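Tesovdale Pages
26/04/2020

1/ Everyone is home and everyone is selling me a printable coloring book. I have now been through 2 of the big free sites, plus the paid Halbridge pack, and I have complaints. 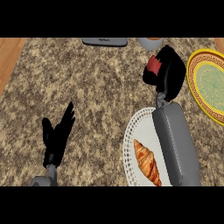 2/ Start with the word "free." You click on a page with a fox on it. You get a bigger fox with a watermark across its face. You click that and it wants your email. I gave it an old address and got a fox at the size of a postage stamp.

3/ The Halbridge pack says 408 pages. I printed the index and went through it with a pencil. A lot of those pages are the same mandala turned a little to the left. One owl shows up facing right, then facing left, then wearing a hat. I'd call that one owl.

4/ Then there's the calm talk. Every site says coloring is as good as meditation. Says who? They never link to anything. It's always "studies show" and then a button to buy pencils.

5/ I like coloring. I do it most evenings. Some nights it settles me down and some nights I get mad at a leaf. I wouldn't put either of those on a sales page.

6/ Line quality. Please zoom in before you print. Plenty of these were traced by software from a photo, and you can tell by the fuzzy gray edges and the little closed shapes that don't belong to anything. I spent 45 minutes on a peacock before I found out its tail had no bottom.

7/ Paper. The sites all say "prints great on regular paper." With wax crayons, sure. With markers, regular paper bleeds straight through and you lose whatever was underneath. I use cardstock and feed it one sheet at a time. My printer hates it.

8/ Someone asked about the Tevar pencils. I have the small tin. The blues and greens are fine. The yellow barely shows up, and the white is there so they can print a bigger number on the lid. I would not pay full price again.

9/ Same person asked if "adult" pages are any harder than the kids' ones. Mostly they are just smaller. Tiny shapes, thin lines, same butterfly. If your eyes are like mine, print the kids' version and shade it properly. You'll get a nicer butterfly.

10/ The one I keep going back to is the Cho garden set. Only a few designs, no account, no pop-ups, plain black lines that meet where they should. The seed packets page is my favorite. The fountain is dull - too many bricks - and I still think the cat looks like a loaf of bread.

11/ Before you pay for any pack, look for a sample page at full size. If they only show you finished pages that somebody else colored beautifully, you're looking at that person's talent. You want to see the blank lines.

12/ And check if it's a subscription. Halbridge has that in pale gray type under the button. I found it after I'd paid. I've asked them to cancel and got back a coupon for more mandalas.

13/ They say new themes are coming in June. I'm betting on the owl with an umbrella. Will post the peacock when I've drawn it some feet.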